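# Ceditz – a little archive of southern meteor timings

Ceditz is a set of meteor timings kept by a handful of backyard observers in country Victoria, gathered into one tidy folder so they don't vanish when somebody's laptop does. I started it for my own use, then my neighbour down the valley, Humaira Jatoi, asked for a copy, then her astronomy group wanted one as well, and before long it needed a proper README. So pull up a chair, I do go on a bit.

## What's in the folder

There are 1859 meteors in the current release, spread over 328 observing sessions. Every row is one meteor seen by one person. If Humaira and I both caught the same one from our own paddocks, it's in there twice, with a shared value in the `pair` column, and 69 of those pairs have been checked by hand against a star chart.

- `meteors.csv` – the timings themselves
- `sessions.csv` – site, start, finish, cloud, limiting magnitude
- `sites.csv` – latitude, longitude and height for each site
- `notes/` – scanned logbook pages, some with tea on them

## Columns worth explaining

`ut` is Universal Time to the nearest second. Please don't convert it to local time and send it back to me! Daylight saving has caused more grief in this project than cloud ever has.

`mag` is the estimated brightness at its best, to the nearest half magnitude. Estimates brighter than -2 are a bit hopeful, as they are with most of us who get excited and yell.

`shower` uses the usual three-letter codes, with SPO for sporadics. The Eta Aquariids (ETA) are by far the best covered shower, being the one we southerners get to feel smug about. The Geminids come next, and the Perseids barely feature, for the obvious reason that the radiant hardly clears our horizon.

`lm` is the limiting magnitude, worked out by counting stars in a set triangle of sky. Sessions with `lm` below 5 are flagged, and I'd leave them out of any rate calculations.

## How the timings are made

Two methods, marked in the `method` column:

1. **Voice.** The observer calls out into a recorder that has been set against a time signal at the start and end of the night. I play it back the next day and type everything up.
2. **Button.** A small thumb switch wired to Lurnex, our logging script, which writes the time straight to a file. Syahrul Hutapea wrote Lurnex over one very wet January and has been patiently fixing my mistakes in it ever since.

Reaction time hasn't been taken off either of them. Mine is slower after midnight, and I suspect yours would be too. 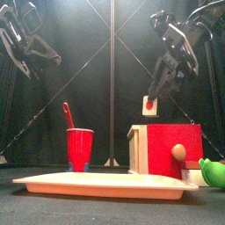

## Known problems

- The Luseck site moved across the road partway through. Both positions are in `sites.csv` as Luseck A and Luseck B.
- Early voice sessions have gaps where the recorder switched itself off in the cold. Gaps are listed in `sessions.csv` and shouldn't be read as quiet sky.
- Colours are recorded only now and then, and the spelling is all over the shop.

## Using it

Help yourself for any purpose, and a mention of Ceditz would be lovely. Corrections are very welcome – send the row number and what you think it ought to say. Last updated April 2024.

---

**Comments (3)**

**paddockskies:** Thanks for this. Is the moon phase recorded anywhere, or should I work it out from the date?

**Humaira J:** Work it out from the date for now. It's on the list for the next version, along with my missing logbook.

**tassie_tim:** Loaded first go. The Eta Aquariid rates before dawn look a lot like mine from down here, which cheered me up no end.

**Related**

- Lurnex: setting up the thumb switch
- Shim: a small script for lining up paired meteors
- Counting stars for limiting magnitude, southern triangles
- Keeping dew off a reclining chair

This site uses cookies to remember your preferences. By continuing to browse you agree to our use of cookies. Accept | Manage settings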